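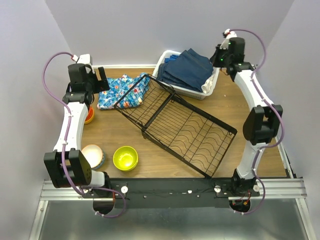
Forums > Home Automation > Robots and Gadgets > Can machines do chores yet?

Last updated: 2019-10-30

gridbasket
I've been reading everything I can find about two-armed robots and housework since September, and I'm more excited than I've been in years! My claim is that we're closer than most people on this board think, at least for kitchen stuff. Bowls are a good place to start because they hold their shape and a rim gives a gripper something to go for. The dish rack is the bigger puzzle. With a black wire one sitting at an angle like that, and all those wavy supports, the arm has to work out which slot is which before it can put anything down. Then look at the blue flowered cloth to the left of the laundry basket, crumpled up on the wood. A four year old could pick that up and shake it out. Can an arm? I say yes, slowly, and within a couple of years without the slowly. Who's with me?

tollhouse_pete
Not with you, sorry. I run two arms at a small parts shop (Alten, we do brackets and hinges) and they're wonderful at what they do. Ours did 3000 picks last week and I fixed one jam. But every one of those parts shows up in the same tray facing the same way. Tip the tray a little and you've got a very expensive coat rack. A kitchen is nothing but tipped trays.

gridbasket
Fair, but your arms are blind, right? Put a camera over that tray and try again.

tollhouse_pete
We did. It helped with the tray. Shiny parts still threw it off, and a wet plate is a shiny part.

mossy_lane
Can I get in here for the laundry side? I help out with a club project we call Illberg, two hobby arms on a bench in a garage. Over the summer we did 367 tries at folding one hand towel. Same towel! 43 of them came out as something I'd put in a drawer. I know how bad that sounds but the first week we got zero, and when a good one happens everybody in the garage yells.

tollhouse_pete
So 324 bad towels.

mossy_lane
324 towels we learned something from :) The fold is fine once it has two corners. Finding the corners is the whole job. From a pile it mostly grabs the middle and comes up with a tent.

kettleblack
What gripper are you using? We went from the hard plastic fingers to the Prullik soft tips and cloth got a lot easier, bowls got worse. They squash and the bowl swings.

mossy_lane
Hard fingers with a strip of shelf liner glued on. Cheap and it works. Haven't tried the Prullik ones, how long do they last?

kettleblack
Mine started splitting after 175 hours. I'd still buy them again.

dr_sponge
Everybody's arguing about grabbing things. What about washing them? My old dishwasher has no arms and cleans better than I do. If a robot could load and unload it I'd be happy and I wouldn't care if it took all night.

gridbasket
All night is my point exactly!! Speed matters at pete's shop. At home I'm asleep. Let it take six minutes a bowl.

tollhouse_pete
Six minutes a bowl is fine until it drops one at 2 am and spends the rest of the night pushing the pieces around. Who notices? On my floor there's a stop button and a person next to it. I'll give you the bowls, though. Plastic ones. Racks in two years, maybe. Laundry from a heap, no way.

mossy_lane
I'll take that bet on laundry. The Rahimi kit has a wrist camera and we're putting one on the left arm next, so it can look for an edge while it's holding the thing up. I'll post the numbers, good or bad.

kettleblack
Please post the bad ones too. And which shelf liner, the bumpy kind or the flat?

mossy_lane
Bumpy. Glue it with the bumps out.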